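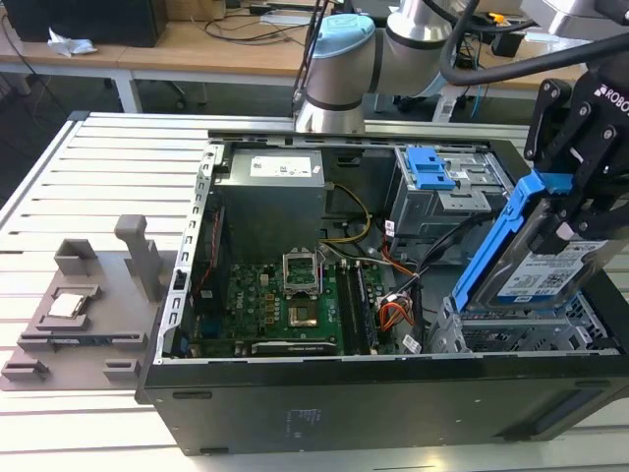 Ferkado Planning and Control Group

Thursday, July 12, 2018

We've been waiting to write this one up! The new insertion planner for the Widard cell is merged, and drive handling on desktop PCs is finally running from the same code as everything else. Until March, each hard disk move was its own hand-tuned script, and changing one waypoint meant going through all of them again.

Now the planner takes a model of the open case, a grasp on the plastic carrier and a target bay, and searches for a path that keeps both fingers clear of the cage. We give it 200 milliseconds. Most of the time it needs far less, which made us very happy, as the old search could sit there thinking while the arm did nothing at all.

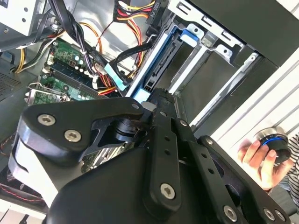 Cables are still the hard part. A power lead doesn't stay where the model says it is, so we added a soft margin around the wiring — the planner may pass through it, but it pays for doing so, and the arm slows down. Tuning that cost took 21 tries and one long argument about units. (Newtons won.)

The force controller got some love too. It used to switch modes the moment it felt contact, and a light brush against sheet metal was enough to fool it. It now looks at the last 48 samples before deciding, and the log shows you why it decided. Just being able to read that is a joy!

Next up is the CPU socket, where the tolerances are much tighter. The Damgaard branch has a first version of the search motion if you want to try it in simulation. Pull Kukis first, or the viewer will complain about missing meshes.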